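The second life of the office tower

Old desktop computers tend to end up in the same few places: under a stairwell, at the back of a stockroom, in the garage behind the paint. At Prerkgate they end up on a workbench. The repair workshop has been stripping and rebuilding office machines since April, and over 100 have gone through it so far.

Oct 3, 2021

Most of what arrives is business stock, bought in batches when a firm moved offices and kept until the next move. They are heavy and dull to look at, and they were built by people who expected somebody to open them again. The side comes off without a fight. Drives sit in plastic caddies, often blue or green so you know what you are meant to pull, and they lift out with a latch.

The first job is dust. After that the power cables are traced from the supply to the board and the drives, and anything brittle is replaced. Yellow, red, orange and black wires all have their set purpose, and the workshop keeps a chart of them taped inside a cupboard door.

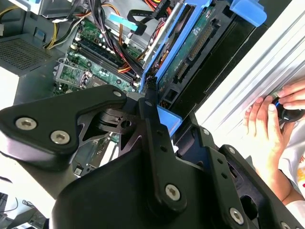 Memory is next. It is the cheapest way to make an old machine feel quicker, and a tower with spare slots will usually take more than it left the factory with. The workshop buys used sticks from Bukska, a parts dealer, in bags of 20, and tests each one before it goes in. A bad stick can waste an afternoon – the computer starts, runs for an hour, then stops for no clear reason.

Hard drives are treated with more care. Every one is wiped, and owners can ask to have theirs back. Those that fail a test go to Kuusisto for scrap, along with dead boards and power supplies that are no longer safe to use.

A straightforward rebuild takes four or five hours, much of it waiting for the wipe to finish. Finished towers are sold at the front counter with a keyboard and a mouse. Monitors are extra and tend to go first.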